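The Case Against the Clear Plastic Riser

Walk into any small grocery that has been redone in the past few years and you will meet the riser. It is a stepped shelf, usually clear acrylic, and it sits on the counter lifting things a few inches closer to your face. Sodas stand on it in rows, as though waiting to have their portrait taken. Little tubs of something stand on it. The bread goes in a basket, the chips go in a tray, and the owner has been told that sales will rise.

I have been hearing this claim since April, when a sales packet from a display company called Madetik landed on the counter of the corner shop where I buy my lunch. The packet had a starter kit in it for $219: two risers, three wicker baskets, a pair of trays and a booklet on "the approachable counter." The booklet promised that shoppers decide what to buy at the counter in the time it takes to find a wallet, and that height does most of the deciding. It gave no source for this. I looked.

Gwendolyn Okafor has run the shop, Junddale Provisions, long enough to have seen several waves of this sort of advice. She remembers the year everything was supposed to go in crates. She remembers the chalkboards. She bought the Madetik kit anyway, partly to see whether it did anything and partly, she admits, to stop the salesman from calling.

"The old counter was a mess," she told me. "So anything would look better. That's the trick with these people. They come in and clean up, and then the shelf gets the credit."

She has a point, and it is one the booklet avoids. To fit a riser on a counter you first have to clear the counter. Off come the lottery pens, the jar of loose batteries, the taped-up notice about checks. What remains is a tidy surface with six or eight things on it, and of course a person looks at them. Whether they look because the things are standing on clear plastic is another matter.

Okafor kept a notebook for the first 60 days. In that stretch the register rang up 3,441 counter sales, a better run than the one before it. She was pleased for an evening. Then she remembered that the bus stop had moved to her side of the street during the same period, and she put the notebook in a drawer.

Jalen Pruitt is more of a believer. He fits out small shops for a living and has put in a lot of acrylic. He argues that wicker and clear plastic do different jobs. Wicker tells you that you may reach in. Plastic steps tell you that somebody has put these in order and would like them left that way. Mix the two, he says, and a counter feels both generous and looked after.

I asked him how he knew. He said you get a feel for it.

I do believe him about the baskets, a little. A sandwich in a flat tray looks like lunch. The same sandwich stood up on a step looks like an exhibit, and I would feel odd picking it up. But I have also seen a round basket used to hold a crumpled foil container, and no amount of weave made it inviting. Baskets collect things. That is what they were doing long before anyone sold them in a kit.
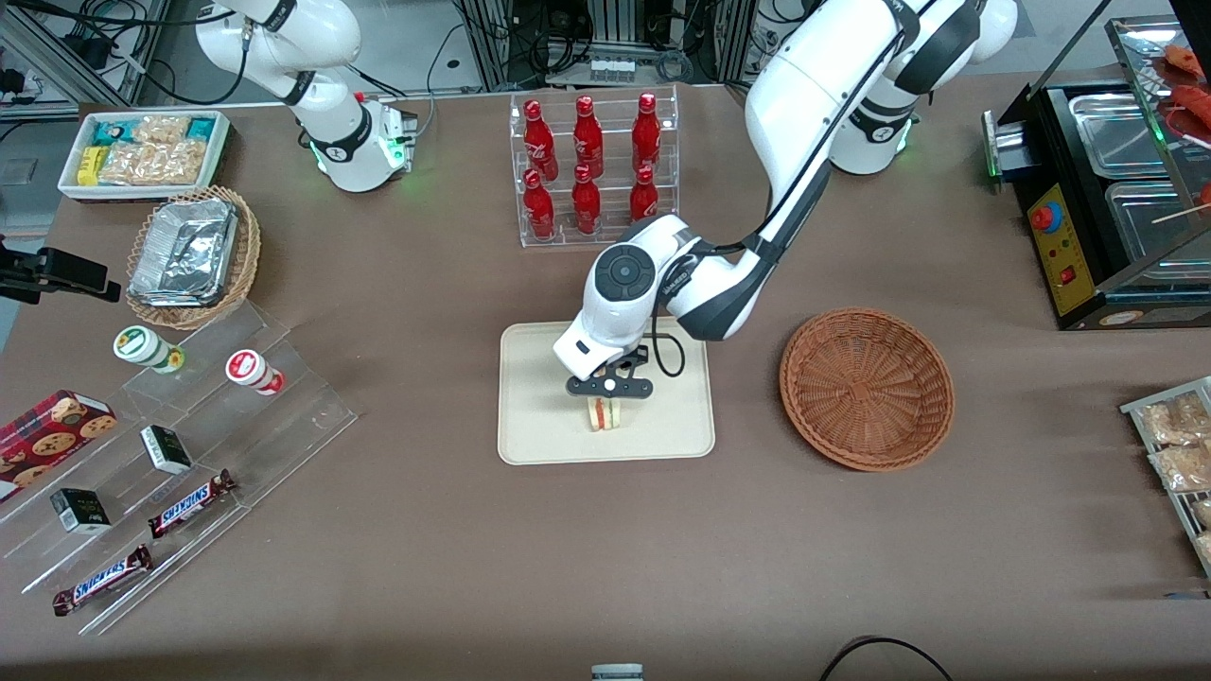
Red bottles on a two-tier acrylic rack, a sandwich over its tray, and wicker on both sides: the approachable counter in miniature.

Bottles are where the riser makes its best case. Line them up flat and the front row hides the back row. Raise the back row and you get twice as many labels for the same bit of counter. Fine. But a block of wood would do it, and so would an upturned box, which is what Okafor used before. The box cost nothing and never showed a thumbprint. The acrylic needs wiping constantly, and she has gone through several cloths finding out which ones scratch it.

Pruitt's answer to the scratching is a better grade of riser, made by Voß and sold at a price he was reluctant to say out loud. There is also a rival line from Drakon with rubber feet. I tried both at his workshop by shoving them with my elbow. Both moved.

Okafor has since returned one of her two risers to its box and kept the other for the sodas. The baskets stayed. The lottery pens have come back, and so has the jar of batteries, which now stands on the top step.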